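Dunville Shared Kitchen – minutes of the members' meeting
16/02/2023
Minutes taken by me, Haiyan Tang, because I was the one who brought a pen

Okay, these are a bit long. I've been told my January minutes were "mostly about the soup" so I've tried to get everything down this time, including who agreed to what. If I've got you wrong, tell me before the next meeting and I'll fix it.

We started late. The side door was sticking again and half of us were standing in the passage with our coats on while Priya went around to the front. Apologies came in from Marlon and from both of the Wednesday bakers – sorry, I promised to stop calling them that now that they've moved their slot. The bread people, then.

1. January minutes

Read and agreed, apart from the soup. Colette asked for it to be noted that the stockpot was returned and that it was clean when it came back. So noted! Dev wanted to know why the drain in the prep sink was down as "done" when it still gurgles. I wrote "done" because the plumber had been. I've changed it to "plumber has been."

2. Money

Short one. The kitchen account stands at $3,501, and $1,000 of that is set aside for the new extractor hood, so please don't look at the big number and start dreaming about a stand mixer (I did exactly this). Espiritu have sent their quote for the hood and Renata is going to call them to ask if it includes taking the old one away. If it doesn't, she'll ask what that costs and bring it back to us.

Hire fees stay as they are until summer. Everybody was fine with that, and Dev said he'd be even finer with it if people paid before they used the room. A few faces went pink. Mine was one of them, and I've paid now.

3. The plastics cupboard

This was the main thing on the agenda and we gave it most of the evening. For anyone who hasn't opened it lately, the tall cupboard by the fridge has turned into the place where every plastic cup, bowl and box goes to live, and when you open the door something lands on your foot. We voted in January to empty it, sort it and put back only what we use.

Colette and I made a start on it before the meeting and we had things out on the table so people could handle them while we talked. I have to say it was much easier to decide about a cup with the cup right there. On the list it just says "cups, blue" and you could argue about that all night.

The bowls went first. The pink one is staying, no argument at all. The kids' cooking group use it for everything and Priya says it's the only bowl the little ones can hold steady while they stir. She'd like more in the same size if anybody sees them, in any color, and she was very firm that they should be plastic and not glass.

Then the blue cups, and here we did manage to argue! I like them, they're light and they stack inside each other, and they don't take up much of the shelf if people bother to stack them. Dev thinks we should go over to proper mugs for everybody over the age of ten. Colette pointed out that the mugs are in the other cupboard and nobody had suggested getting rid of those either, so we could surely have both. We went around on this for a while. 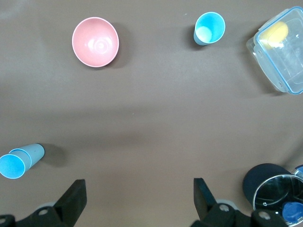
Renata said she'd keep the blue cups and give away the odd ones, the ones with no partner to stack with, and that the real trouble was people putting them back on their sides so they roll about behind the door. She said if we had a tray or a basket on that shelf she'd stop complaining, and that we could hold her to it. I am writing that down in full so that we can.

So we voted. Blue cups stay, stacked, standing up, on the second shelf. Odd cups go to the giveaway table in the hall. Dev voted against and would like that recorded, and then he went and made everyone tea, in mugs.

Food boxes took longer than I'd expected. The clear ones with the clip tabs are useful to all of us and they hold up well, but we have lids with no box and boxes with no lid, and people have been holding on to both in case the other half shows up. We agreed on this:

Boxes are put away with their lids on from now on. Yes, they take up more space that way. We talked about it and we'd all sooner lose the space than spend the end of a session kneeling on the floor trying lids.

Loose lids and lidless boxes go in a crate under the window until the next meeting. If you think you have the missing half at home (and I suspect a few of us do), bring it in and match it up. Whatever is still single after that goes.

Boxes aren't for storing sponges. I'd put this in as a small point and it turned into quite a lively one. Some people like to shut the sponge away so it's out of sight, and Colette feels strongly that a sponge in a box with the lid down never dries and starts to smell. The bread people had sent a note in favor of the box. We settled it by saying that sponges can sit in a box by the sink during a session, lid off, and get wrung out and stood on the rack when you leave. Food boxes and sponge boxes are to be kept apart, and I'll write SPONGE on one in marker so there's no doubt.

Anything left in the cupboard that's cracked, cloudy or warped by the dishwasher can go without asking anyone. Anything with a name on it gets put on the giveaway table with a note, and the owner has until the next meeting to claim it.

4. Shelf labels

Following on from that, do we want labels? Mostly yes. Priya's idea is pictures and not words, for the kids' group, and I think it's lovely. She'll draw them – a bowl, a cup, a box with a lid – and I'll cover them in clear tape. Renata would like the labels on the edge of the shelf and not inside the door, so you can still read them with your arms full. Agreed.

Nimport have offered us a shelf unit at a discount, which would go in the gap next to the fridge. We measured the gap during the tea break and got two different answers, so nothing has been ordered. Dev will measure it again with his own tape measure, and we're going with his number.

5. Dishwasher

It's working. I know! Ferkano came and changed a part, and it has got through every load since then. They asked us to scrape plates properly first and to keep light plastic on the top rack. Light cups flip over in the bottom and fill up with dirty water, and then somebody tips that down their sleeve (me again, twice).

Colette has offered to tape a card above the machine with the loading order on it. She'd like it kept short and she'd like people to stop adding comments to her cards in pencil.

6. Cleaning rota

We have three gaps in the rota, all of them evening sessions. Renata took one and Priya took one. The last is open, so have a look at the sheet by the door and put your name down if you can manage it. It's only the counters, the floor and the bins, and there's company most nights.

There was a question about whether wiping the tables counts as part of your session or part of the rota. It's part of your session. Wipe the table you used, please, all the way to the corners, and dry it too if you've used a lot of water.

7. Any other business

Priya asked if the kids' group could have the low shelf for themselves. Yes, once the cupboard is finished.

Dev asked whether the clock could be put right. It's on my list.

Colette has found a glove. It's green, left hand, quite a nice one. It's on the hook by the side door.

Who's doing what

Renata – call Espiritu about the old hood; first rota gap
Dev – measure the gap by the fridge and let Nimport know
Priya – draw the shelf labels; second rota gap
Colette – dishwasher card; carry on with the cupboard with me
Me – tape for the labels, the crate for the odd lids, SPONGE box, tray or basket for the cups, the clock

Everybody – look at home for our lids!

We finished with the last of the tea and some of Priya's ginger cake. The next meeting will be after the hood quote is sorted out, and I'll send the date around as soon as Renata has spoken to them. Please use the front door until the side one is fixed.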